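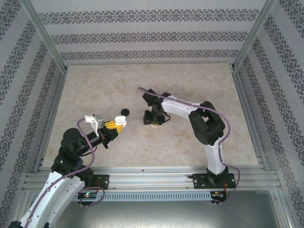

Section 2. Opening, loading and cleaning the charging case

If you've already paired your Ludano 454 earbuds with your phone, good, you can leave the phone alone for a while. I'm going to stick to the case in this section, as the case is what most of my mail is about. I wrote the first version of these pages in May, and I've gone back over them with Hafþór Kárason, who found two steps in the wrong order and was very nice about it.

You'll need a flat surface, a dry cotton swab, a soft lint-free cloth and the short charging cable from the box. Good light helps a lot. White plastic on white plastic is hard to read, and a bud that's sitting crooked can look fine until you tip your head and catch the shine on it.

2.1 Pick your spot

1. Clear enough room to set the case down and open the lid all the way.

2. Pick a plain, pale surface if you can. A patterned tablecloth is pretty but you will lose an ear tip on it (I've done this twice, both times the small size).

3. Keep drinks somewhere else. The case can handle a damp pocket. It can't handle a mug of coffee. 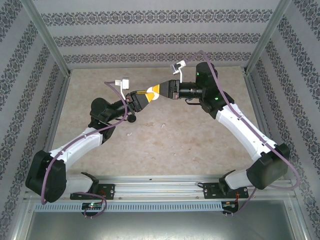
Beige floor panel with damask-patterned walls around it.

Note: if your surface is slick, lay the cloth down first and set the case on top. It slides around a lot less that way, especially with the lid open and the weight tipped back.

2.2 Open the lid

1. Hold the lower half of the case by its sides, near the bottom. Keep your fingers off the seam.

2. Put a thumbnail under the front of the lid and lift. You'll feel a bit of pull from the magnet and then it lets go all at once.

3. Let the lid swing back until it stops by itself. Don't push it any farther.

Caution: the hinge is the weak part of this case. Never pick the case up by its open lid, and don't let it hang from the lid while you fish for a bud.

New cases have a stiff hinge. Mine took a couple of weeks to loosen up. If yours is still fighting you after a month, or if it was loose and has gone tight, look for grit along the hinge line before you do anything else - see 2.4.

2.3 Put the earbuds in

1. Check the letters. L and R are printed on the inside of each stem in gray, and they're small. A flashlight held off to one side brings them out.

2. Lower each bud stem first. The rounded head stays at the top and comes to rest against the wall of the tray.

3. Let go and let the magnet do the last little bit. You should hear a soft click from each side.

4. Touch each head lightly with a fingertip. A seated bud doesn't rock. 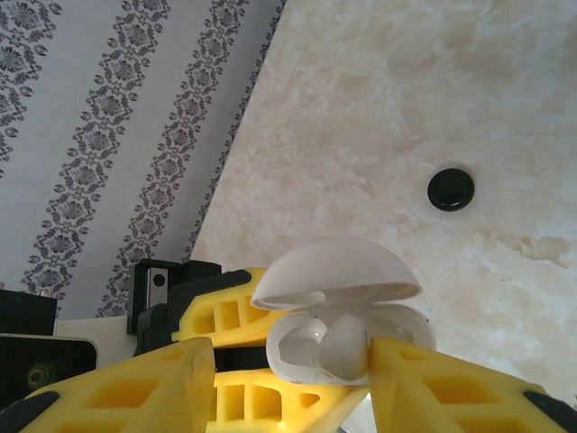 Look at the open case from straight in front and then from one side. From the front, one bud can seem bigger or farther forward when all you're seeing is the angle you're looking from, so don't go by that alone. The touch test in step 4 is the one I trust. If a bud rocks, lift it out, turn it a hair and lower it again. Please don't press it down with the lid! That's how people end up with a scratched head and a bud that still isn't charging.

Note: foam tips from other makers can be too thick for the tray. The Cenville medium tips fit mine, and the large ones stop the lid from closing.

2.4 Clean the case

I do this every couple of weeks, usually late in the evening when I'm not going to want music again before morning. It takes hardly any time.

1. Unplug the cable and take out both buds.

2. Brush the wells with the dry swab. Turn it as you go so you're lifting lint out and not packing it down around the contacts.

3. Wipe the rim where the lid meets the body. Gray smudges build up here first, mostly from fingers and pockets.

4. Open the lid fully and look over the inside of it with the light coming from the side. Specks show up near the edges. Lift them off with a clean corner of the cloth.

5. Put one bud back, check it, then do the other one. 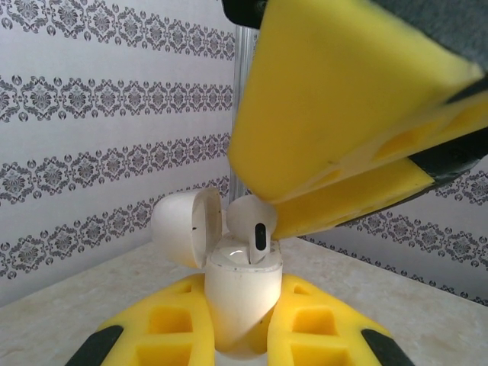

Lid back, one earbud in the case, head above the rim. There's a tiny dark speck near the edge of the open lid.

Caution: no alcohol wipes inside the wells, no toothpicks, and no canned air with the buds still in place. Wipes are OK on the outer shell if you let it dry before closing up.

Faint scuffs near the top of the body won't come out. They're in the surface, and rubbing harder only makes a dull patch around them. Fouzia Bukhari over at Stedden swears by a white eraser, but I tried it on an old case and I couldn't see any difference.

2.5 Close up and charge

1. Lower the lid with a finger on it until the magnet takes over. Don't flick it shut.

2. Plug in the short cable. The light on the front should come on right away.

3. If the light stays off, unplug, open the lid and redo the touch test from 2.3 on both sides before you try a different cable.

The battery in the case is 700 mAh, so the first full charge takes a while. Leave it on a hard surface with nothing on top until the light goes steady. For what the blinking patterns mean, go to Section 3.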